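Bench notes, April 2021 - equipment list for the sorting cell

Wyn Voyle wants the purchase list before the July budget closes, so I'm writing down where things stand while the cell is still set up for the small electronics work (boards, motors, wire into yellow bins, steel tray in the centre).

Grippers first. The Vuven fingers are fine on boards but we go through the tips too quickly. Powell quoted 27 dollars a pair if we order 24 pairs, otherwise the price goes up. I'd take the 24. They don't go stale and we'll want them for the second cell anyway.
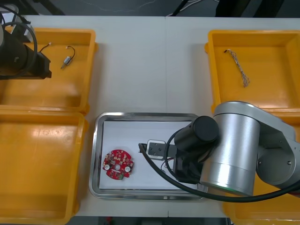

Cable management is the other thing I keep putting off. Both arms need proper dress packs, with enough slack for the wrist and nothing dragging over the work. Pruretti has a kit for $407 per arm, clamps included. I priced doing it ourselves with spiral wrap and printed brackets and it's cheaper on paper, but that was without anyone's hours in it. Put down two kits.

Second wrist camera: the Uvum unit is $2,943 before freight. Not convinced. We haven't tried moving the lights yet and that costs nothing. Leave it on the list as optional and let Wyn decide.

Bins and trays - keep the same yellow ones, buy spares in the same size. Changing the bin means re-teaching every drop position and I don't want to do that again this year. Paper liners for the tray come out of general stores, so no line needed.

Not asking for a third arm. Floor space is the problem there, and the table would have to be replaced as well.

Still to do:
Get the Powell quote in writing, with the expiry date on it.
Ask Pruretti about lead time, last order was slow.
Check whether freight comes out of our budget or the department's.
Measure the table again before ordering clamps.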